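**Plendis 1000 to try "sleeping laps" next season**

2024-12-12

The Plendis 1000, the endurance race that has never knowingly left a rule alone, will let teams bank their safety car laps from next season and spend them later as driver rest.

Under the present system a driver may stay in the car for no more than 80 minutes at a stretch, and time spent trundling behind the safety car counts the same as time spent racing. From the opening round at Surulberg, laps run under caution will be taken off the driver's total, up to a limit the organisers have yet to set. They would like to set it in January. They said much the same about last year's tyre rules, which arrived in time for the third round.

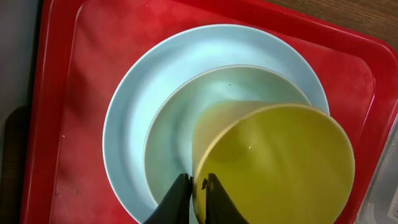 Race director Canan Kocabaş said the idea came from the teams, most of whom denied it when asked. "We had drivers being pulled out of the car after an hour of following a saloon with orange lights on it," she said. "They weren't tired. They were bored, and the rulebook treats those as the same thing."

The smaller entrants are less keen. Bogumił Sobczak, who runs the two-car Kuruc team, reckons the change will suit anyone with a strategist and a spare laptop. "We have a stopwatch and my brother-in-law," he said. He does expect to save on driver changes, though, having lost roughly 200 seconds to a jammed seat belt at Steston in the summer -- and, with it, a class podium.

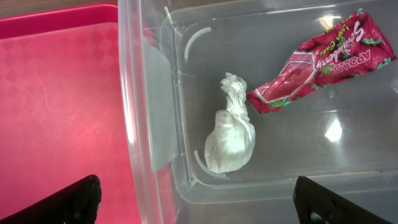
*Issue 3576*

The banked laps can't be handed from one driver to another, and they lapse at the halfway mark, when everyone starts again from nothing. Teams will have to declare them on a paper form at the pit wall. An electronic version was tried in testing and gave one crew enough rest to finish the race before it had begun. 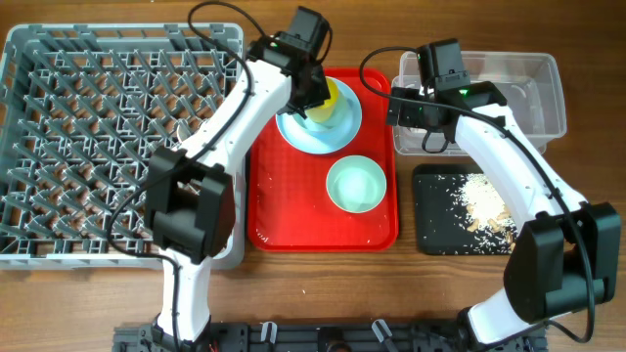

Fuel stops are untouched, as is the minimum of three drivers per car. A proposal to shorten the Surulberg round by an hour was withdrawn after the circuit pointed out that it had already sold the tickets -- and the camping.

Entries for the first two rounds close at the end of January.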